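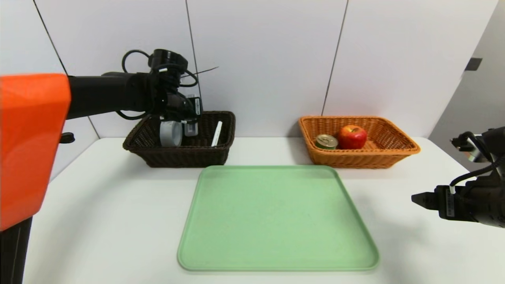
If a gripper quits on you only once in a while, and only when it's down low, check the cable before you order a motor. I didn't, and it cost me most of February. My left gripper would go dead in the middle of a pick, the controller would throw fault 2711, and the whole two-arm setup would freeze until I cleared it. Reach down into the dark brown basket for the plastic cup, fault. Do the same move up in the open air, no fault, all day long! Those black cables looping over the wrist get pulled into a different shape when the gripper goes down into a basket, and that turned out to be the clue I'd been walking past.

So this is how I'd do it now, in the order I wish I'd done it.

First, make it safe. A frozen arm is still a powered arm, and mine has woken up and finished its move the second I cleared the fault (I had my hand on the basket rim, I was very lucky). Hit the stop, switch off motor power at the supply, and hold the forearm while you do it, because without brakes it'll sag. If somebody else can start jobs remotely, tell them to stay off. My buddy Lutz Frerichs queued one up while I was bent over the wrist, and we now have a rule about that.

Next, read the log before you clear it. You want the joint angles at the moment of the fault. I copied mine into a plain text file and after 14 faults it was pretty obvious -- every single one had the wrist pitched down and turned toward the wall. A worn-out motor doesn't care which way it's facing.

With the power off, move the wrist slowly by hand through that same pose and watch the cable. Look for any spot where the loop goes tight or rubs a housing. Then do it on the other arm and compare, if you have two.

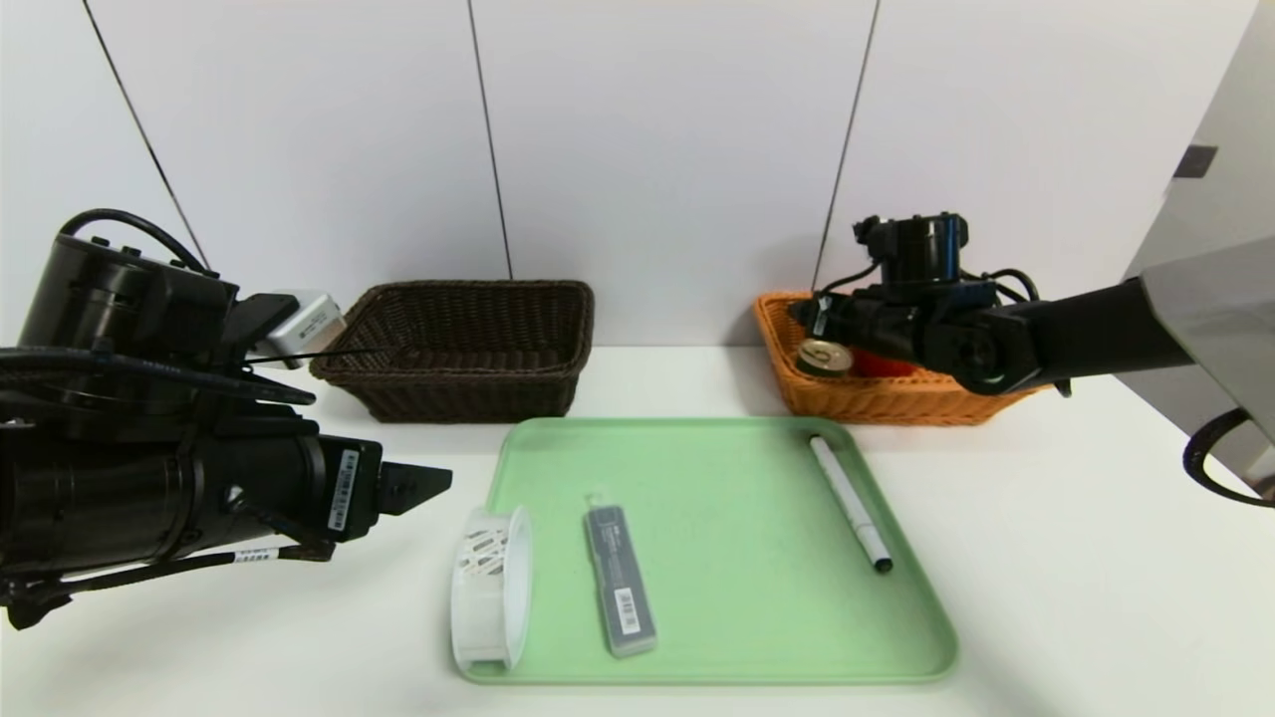

Right gripper at the orange basket, left one out over the table by the tray.

Now the wiggle test. Put a meter on each conductor end to end, logic and motor power still off, and flex the cable an inch at a time while you watch the reading. Mine sat nice and steady until I got to the bend right behind the wrist connector, then one line jumped to open and back again. The jacket looked perfect, by the way. Wolfram Harms had told me to do this in week one and I said no, it's the motor, I can hear it. Sorry, Wolfram.

Swap the cable, don't splice it. I know, I know, but a splice in a spot that flexes all day is just the next fault. I bought a high-flex one from Mykhailiuk and made the loop a bit bigger than the old one. Tie it down on the forearm side, leave the wrist side free, and don't crank the tie. Then take the wrist to both ends of its travel by hand again before you power anything up.

Last, test it in the place it used to fail. I ran 200 slow dips into the basket with my hand by the stop, then 26 more at normal speed, and the fault never showed. I still look at that bend every morning -- takes ten seconds with the power off.

One thing I haven't sorted out is why the Gulus driver reports a broken signal line as a motor overload. If you know, leave a comment.

Related posts
Setting joint limits on the Cliston controller
Where to put a stop button you can reach
Gulus fault codes, the ones I've met so far
Notes from the Jultthorpe robot meetup

Home Projects How-To Parts About Contact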